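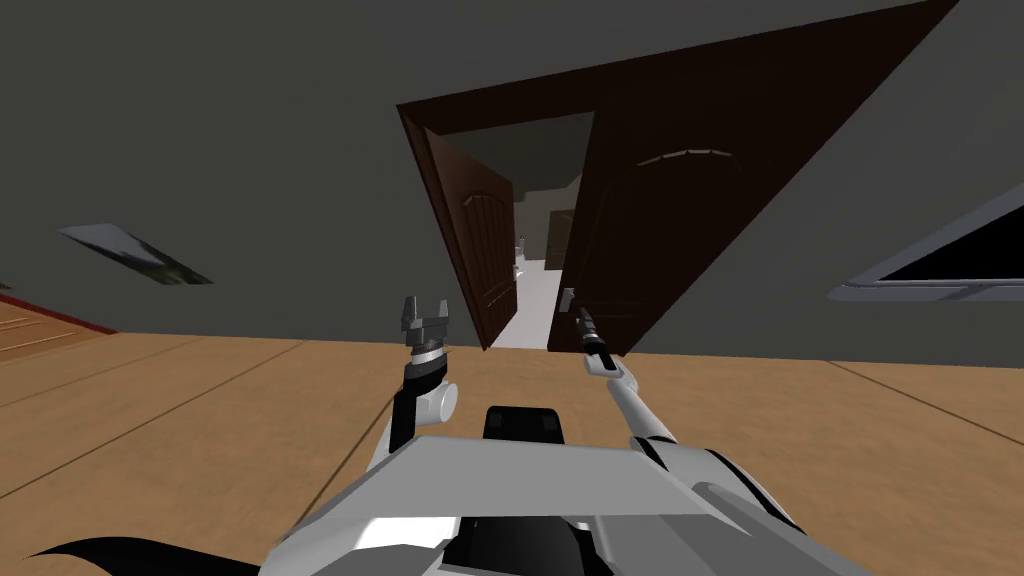 Week 3: Doors, thresholds and the width of an opening

In this unit we look at the door as a part of the dwelling which the family uses every day but seldom thinks over. Please read the chapter on entrances before the class on September 19, 2022, and bring a tape measure.

1. Clear width
The width written on a plan is often the width of the door leaf. For the person who passes through, the useful number is the clear width, measured from the face of the open door to the opposite stop. A leaf opened to 90 degrees still takes some of the opening by its own thickness. When the hinges allow a wider swing, we gain a little.

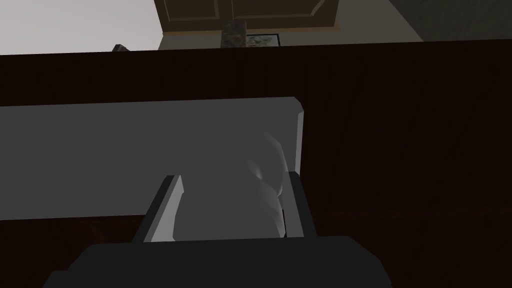
Students often measure between the two sides of the frame and forget the stop. In last year's reports this was the most common mistake, so please make a small sketch and mark on it the two points you used.

2. Double doors
A pair of leaves can be equal or unequal. With an unequal pair, the narrow leaf stays bolted on most days and is opened only for furniture. In the Wekcombe houses, which we visited in July, several owners had painted over the bolt and could not open the second leaf any more.

3. Direction of swing
Inside a dwelling, a door usually opens into the room and not into the corridor. For a small bathroom I prefer the opposite, because a person who falls may block the door with the body. 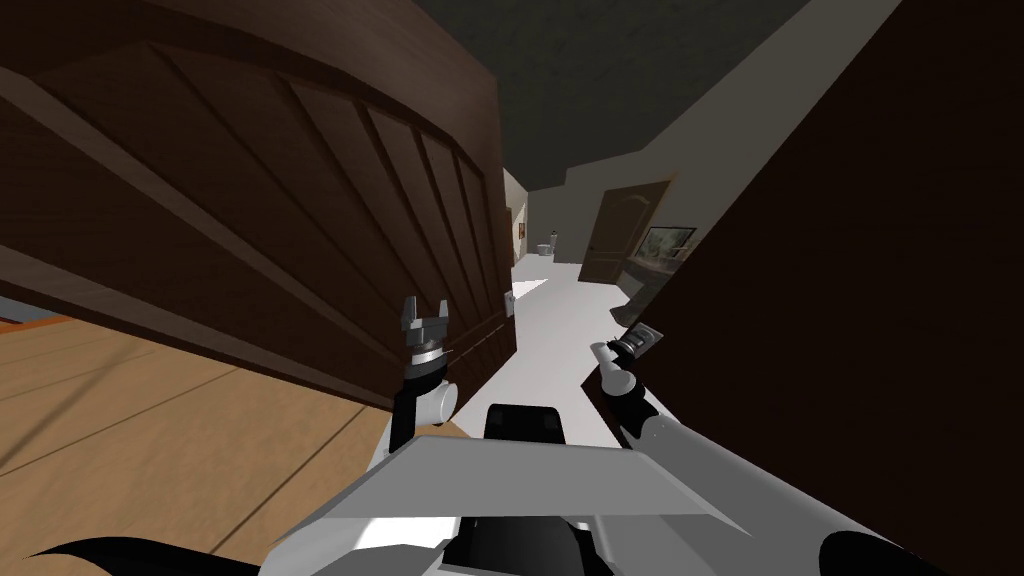
Salma Hamdy
Lecturer, Housing and Interior Planning

4. Homework
Choose one door at home or at your workplace. Draw it in plan with the swing, write the clear width in millimetres, and note the colour of the door against the colour of the wall. Low contrast is difficult for people with weak sight. One page is enough. Send it to Jintana Boonchu, who keeps the marks for this course, before the next class.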